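Himex Cell Guarding Pack for two-arm benches
42 shares | 4 comments

The Himex pack is sold as "everything a shared bench needs to meet good practice". We stock it, and we'd query the word everything. You get floor tape, a stop button and a laminated rule card.
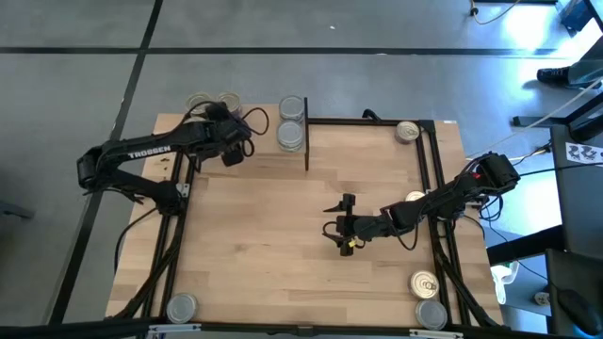 Cable rules are where the card is weakest. It says "keep leads tidy" and leaves it there. On a bench with an arm bolted to each side, black cables looping by one gripper and another lead trailing over the wood, tidy needs a number. The Zeltik card gives one – 300 mm clear of any moving joint. 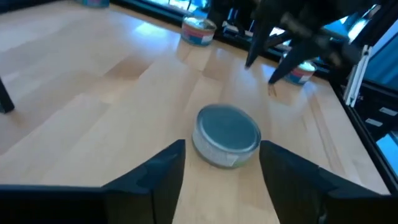 Speed limits are left to you as well. Ask Coughlan for theirs before you buy. Collect from Fotham.

0 comments on delivery | Share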